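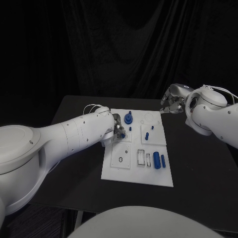 Board layout for the peg and gear set — where do you put the small plates?

Forum: Assembly Boards and Fixtures
Page 1 of 1

ssani_bench
Posted in June, 9:40 am

I'm redoing the layout of our white baseplate before we have a second one cut. Right now the round gear part sits at the top center, the small raised plate for the pegs is on the left, and there is a larger square plate below it. Blue for the loose parts, white for the plates. The drawing is Tarnumus rev 10.

My problem is the left side. The two plates are close together and people catch one while working on the other. Has anyone moved the small one up?
— Salamatu

hsadowski
Posted in June, 10:15 am

We moved ours up and moved it back again. It ended up too near the gear. Leave it and move the big square plate toward you instead. How much border do you have at the near edge?

ssani_bench
Posted in June, 10:32 am

68 mm from the near edge to the square plate.

hsadowski
Posted in June, 10:41 am

Plenty. Bring it down.

R_Salcedo
Posted in June, 11:20 am

I disagree with Henryk. If you bring it down it lines up with the rectangular slots on the right and you are back to crowding, just on a different side. I'd swap the pegs first. Keep the shorter one on the left of the raised plate and the taller one farther back, so you reach over the short one.

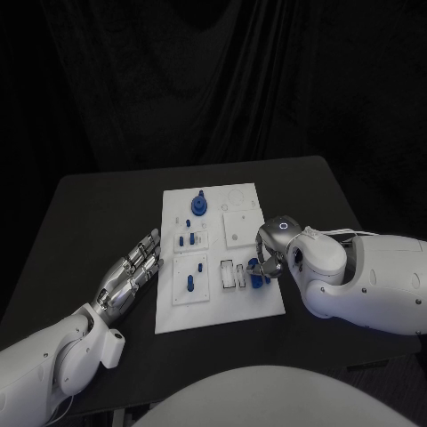 That costs you nothing and you can try it before lunch. If it still feels tight, then recut.

Also, are you keeping the engraved circles in the far right corner? We dropped them on the Rivas board and had parts set down anywhere.

ssani_bench
Posted in June, 1:05 pm

Keeping the circles. They are faint though, and on a white board under our lights I have trouble seeing the small one. Might fill them with gray paint.

paredes_e
Posted in June, 1:48 pm

Don't paint. It rubs off on the parts. Ask Cleveck to cut them deeper, they did 100 boards for us that way and the lines held up.

hsadowski
Posted in June, 2:10 pm

Deeper lines collect dust. Paint is fine if you let it cure.

paredes_e
Posted in June, 2:16 pm

Ours wipe clean with a cloth. We will have to differ on that one.

ssani_bench
Posted in June, 4:30 pm

Swapping the pegs first, thanks Rodrigo. Vidberg quoted 214 for the recut so I'd like to put that off. Does anyone have the hole spacing for the raised plate on the right? My copy of the drawing leaves it out.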